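About Berhe Assembly

Small-parts assembly and repair

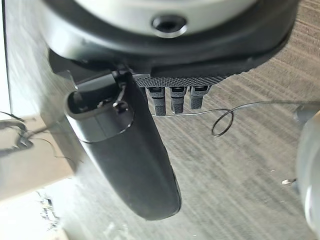

Berhe is a bench shop. We put together, take apart and repair small assemblies for customers who need a short run done by hand: housings, clips, screws, brackets, wire leads. Our smallest order last year was 9 pieces and most are under 526.

Ekene Akpan started the business in a rented unit behind the Matard building, doing repair work for two local customers. Adaeze Anozie joined a year later and set up the parts room and the job sheets we still use. There are now 15 of us.

Every job gets its own tray and its own sheet. Screws are sorted by length before work starts, and black parts are kept apart from gray ones because they go to different benches. Wire is cut the same day it is used. Whoever finishes a tray signs the sheet, and a second person checks it.

We do not do painting, plating or molding. If you need those, we can send parts out, but it adds up to 9 working days.

The shop is open from 7:30 a.m. to 4 p.m. Deliveries go to the side door. We close for the last two weeks of December.

For a quote, send a drawing or a sample part to the front office, attention Adaeze.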